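Ludmila Lukáč on Ernia, accents and the work between takes

5/31/25

Ludmila Lukáč has played the harbor clerk Onuoha in the television drama Ernia since its first episode. The part was written as a guest role with 11 lines. She now appears in nearly every episode, and production on the next season starts in January.

She spoke with us by phone from her apartment, where she was between rehearsals for a stage play. The call ran longer than planned. She answers questions in order and corrects herself when a date or a title is wrong.

Lukáč did not train as a screen actor. She studied theater sound, worked for two years running cables and radio microphones for a touring company, and was put on stage when a cast member lost her voice. "I knew the lines from hearing them in my headphones every night," she said. "I knew the timing too. I had no idea where to stand."

The company kept her in the part for the rest of the tour, which was 35 performances. She then took small jobs in commercials and radio drama. Her first credited screen role was in the short film Clurkard, where she played a bus driver who is seen mostly from behind. It led to a meeting with the casting office for Ernia.

The audition was recorded at home. She sent in one take of each scene. "They had asked for two versions, and I misread the email. I thought they wanted two scenes. So I learned the second scene, which was for a different character, and sent that. They called me in for the clerk anyway."

Onuoha is the surname of the character's late husband, and she goes by it at work. The scripts give very little about her first name or her family. Lukáč said that she has never asked for more. "I have what she does at her desk. She stamps things, she files things, she notices when a ship's papers are wrong. I can build on that. If somebody gave me ten pages about her childhood I would read them, but I don't know what I would do differently with the stamp."

The show is filmed in Futport, a small coastal town with a working dock. The clerk's office is a set, built inside a former fish market, and the exterior shots use the actual quay. Sound on the quay is a problem on most days. Lukáč said her earlier job helps her there. She knows when a line has been lost to an engine and will usually repeat it before she is asked.

"It annoys some directors, and I understand why," she said. "They want to make the call. I try to wait now. I count to three, and if they haven't cut, I go again from the start of the sentence."

Her scene partner in most episodes is Kayode Jibrin, who plays the pilot captain. The two had not met before the first day of filming. Jibrin comes from stage comedy and prefers to vary a scene from one take to the next, while Lukáč prefers to fix it early. She described the arrangement as practical. They run the scene twice in her way and then he is free to change things.

"Kayode will move a cup," she said. "He'll pick it up on a different word, and then I have to answer a different question, even though the line is the same. I used to go home and write down which word it was. I stopped doing that in the second season."

The scene most viewers write to her about is the inventory scene, in which the clerk reads cargo numbers aloud while the captain tries to tell her that his brother has drowned. The script had 410 words for her in that scene and almost none for him. She learned the numbers as a melody, without thinking about what they stood for. It was filmed in one afternoon, and the version that aired is the fourth take.

On accents she was more detailed. Lukáč grew up speaking Slovak at home and English at school, and her own voice carries some of both. For the clerk she uses a flatter vowel and drops the end of long words. She worked it out with recordings of radio weather reports. There was no dialect coach in the first season. One was hired in the second, listened to the episodes, and told her to leave it alone.

She keeps the voice off the set. "Some people stay in it through lunch. I can't order soup in that voice. It makes me sound as if I'm refusing the soup."

The stage play is a two-person piece that runs 115 minutes with no break. She took it before the dates for Ernia were final, and the schedules overlap by several days. The producers moved her scenes to the end of the block. She did not want to say more about the play, as the last act is still being rewritten.

Asked what she watches at home, she named cooking programs and old courtroom films. She does not watch Ernia when it airs. She sees each episode once, in the sound studio, when she comes in to replace lines.

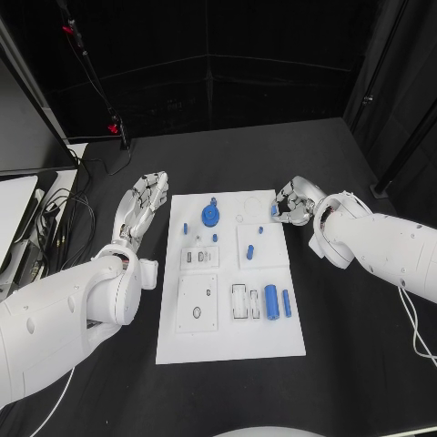

"I like those days," she said. "You stand in a dark room and say the same six words until they fit. Then you get the next six. I have asked them to book me in the morning, when my voice is lower, and they mostly do."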